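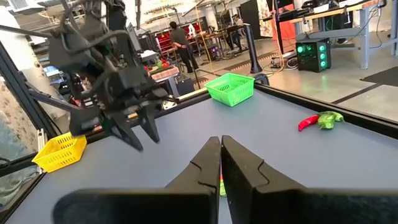 Foto: autor de la consulta / Comunidad Elolham

Limpieza de tablero gris mate y cestas de plástico caladas
Categoría: Taller y almacenaje > Superficies

Consulta

Tengo una mesa de tablero liso, gris azulado, con un perfil metálico negro en el borde del fondo. Encima van dos cestas de plástico calado, una amarilla y otra verde, y piezas de juguete con forma de hortaliza (una guindilla roja, otra pieza verde claro) que se guardan en ellas al terminar. La sala es un taller grande con suelo de hormigón y hay polvo fino casi siempre.

Problemas, por orden de importancia:

1. Con bayeta húmeda y detergente normal el tablero queda con cercos. Se notan sobre todo con luz rasante. He probado con menos detergente y mejora poco.

2. Las cestas retienen suciedad en las aristas de la celosía. El cepillo de fregar no entra en los huecos.

3. Las cestas se desplazan al meter las piezas. No quiero atornillar nada ni pegar algo que deje resto de adhesivo.

El fabricante del tablero es Vimano, pero la ficha solo dice "superficie mate, limpieza con paño suave". ¿Alguien tiene un procedimiento que funcione? ¿Sirve el alcohol isopropílico?

Respuesta 1 (marcada como útil)

Los cercos en acabado mate suelen ser tensioactivo seco. El tablero tiene microrrelieve y el detergente se queda dentro. Frotar más no lo saca y puede abrillantar la zona, y eso ya no se recupera.

Procedimiento:

- Retirar cestas y piezas. Aspirar o pasar microfibra seca en una sola dirección. Si se moja el polvo de hormigón sin quitarlo antes, raya.
- Preparar agua templada, mejor desmineralizada, con 5 ml de jabón neutro por litro. Nada de cera ni abrillantador.
- Pasar microfibra bien escurrida por franjas, de fondo a frente.
- Aclarar con una segunda microfibra solo con agua. Es el paso que casi todo el mundo se salta.
- Secar al momento con un paño seco.
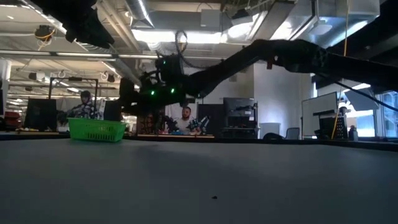 Si después del secado queda algún punto oscuro suelto, se recoge con cinta de carrocero o con el paño seco. No hay que arrastrarlo con la uña ni con espátula. La zona próxima al borde del fondo acumula más polvo en el encuentro con el perfil; ahí va mejor una brocha de cerda blanda.

Alcohol isopropílico: solo en manchas de grasa, poca cantidad y probando antes en una esquina. Depende del recubrimiento y la ficha que citas no lo aclara. Acetona no, en ningún caso.

Para las cestas, remojo de 30 minutos en agua con jabón neutro y luego cepillo de limpiar botellas de los finos, por la cara interior. Se enjuagan y se dejan boca abajo para que escurran. Si no se sabe qué plástico es, agua templada y nada de lavavajillas; las paredes caladas se deforman con más facilidad que una pared maciza.

Respuesta 2

Para lo del desplazamiento: lámina antideslizante de silicona, 3 mm de grosor, cortada un poco por dentro del contorno de la base para que no asome. Sin adhesivo. Yo uso la de Trosevis, pero cualquiera de silicona vale. Evita la espuma de PVC - en tableros mates puede dejar marca por migración de plastificante. Levántala de vez en cuando y límpiala, con polvo deja de agarrar.

Respuesta 3

Yo lijé una mesa parecida con grano 3.000 y se fueron los cercos.

Comentario a la respuesta 3: eso iguala el brillo en un barniz, pero en un laminado o un lacado mate deja una zona satinada. No lo recomendaría sin saber el acabado.

Comentario del autor de la consulta

Hecho lo de la respuesta 1 con el doble aclarado. Cercos eliminados salvo uno junto al borde, que ya estaba en mayo y creo que es desgaste. Queda pendiente la silicona. El isopropílico no lo he probado.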